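Bars, rails and handles: what people hold on to
Speaker notes, Kátia Cordeiro, room 313, 50 minutes with questions

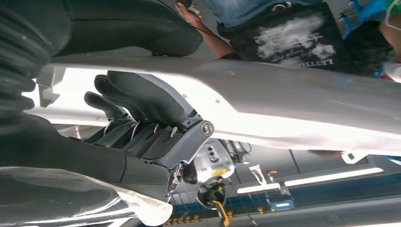

Start with the question I get most: how thick should a bar be? Ask for hands before giving any number. Most people in the room will say thicker than they need.

Slide 2. Grip. Fingers should close most of the way around, with the thumb free to meet them. 30 mm is where we ended up for the Trultirik handrail. Pass the two samples along the rows, starting on the left.

Slide 3. Surface. Matte first, then gloss. Matte shows smudges, and clients complain about it in the first month. Mention the Makhubela stairs - they went back to matte after one winter.

Slide 4. Underside. Everyone draws the top of a rail and forgets the bottom, where the fingertips go. A slight curve is enough. Skip the section drawings if we are past 1830.

Slide 5. Brackets. Tainá Araújo takes this part. She has the Zurner fittings and needs the table moved forward. Nearly half the complaints at Jirninska were about knuckles hitting the wall.

Slide 6. Length. Run the bar past the last step at both ends. Leave the drawing up during questions.

Collect both samples before people leave.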